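The Great Marmalade Weekend

So I've finally done it. After three winters of saying I would, I bought the Seville oranges and made the marmalade, and my kitchen ceiling may never be the same again!

It started with my gran's recipe book, a fat little thing from 1962 with a burgundy cover and half the pages stuck together with something I'd rather not think about. The marmalade page is the only one she wrote on twice, once in pencil and again over the top in blue biro, and the two versions don't agree. Pencil says soak the peel overnight. Biro says don't bother. I went with pencil (I was feeling virtuous) and by Sunday morning there was a bucket of orange bits by the back door and the whole house smelled wonderful.

The oranges came from Bernico, the greengrocer on the corner by the station, and if you're local do get in early because they'd nearly sold out by ten. I also picked up a bag of sugar so heavy I had to stop for a rest on the bus shelter bench. My other half offered to fetch the car and I said no, I'm fine, and then regretted it all the way up the hill.

Cutting the peel takes forever. I like it thin, almost like thread, and the rest of my household likes it chunky, so I did half and half and put the radio on. By the second hour I had found every tiny cut on my fingers. Wear gloves! I know I said the same thing about chillies last summer and didn't listen to myself then either.

Then there's the boiling. Gran's book just says "until it is ready", thanks Gran, so I did the cold saucer trick, where you put a blob on a plate from the freezer and push it with your finger to see if it wrinkles. First go, soup. Second go, soup. Third go, slightly thicker soup. I went off to answer the door, came back, and it had climbed up the pan and was having a good look at the hob. Hence the ceiling (one splat, quite a high one, I'm rather impressed).

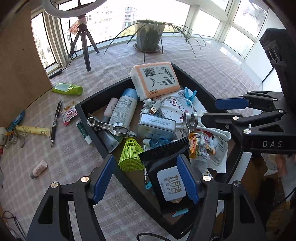
Anyway, the fourth saucer wrinkled beautifully and I was so pleased I shouted. Getting it into the jars was the easy bit, thanks to the wide funnel I got from Fitano in their closing down sale. I'd run out of proper jars by then, so the last of it went into a mug with a saucer on top, and that's the one we've been eating from.

The taste? Bitter, very bitter, in a good way. It's a shade darker than I wanted and the chunky half has all floated to the top of the jars. I've read since that you should let it stand for a bit before potting so the peel spreads out. Next year I'll try that, and I'll use a bigger pan too.

If anyone has a good way of getting burnt sugar off an enamel hob, please leave it in the comments. I've tried bicarb and I've tried swearing. I've still got a bag of lemons in the fridge as well, so it might be curd next, if I can face the washing up.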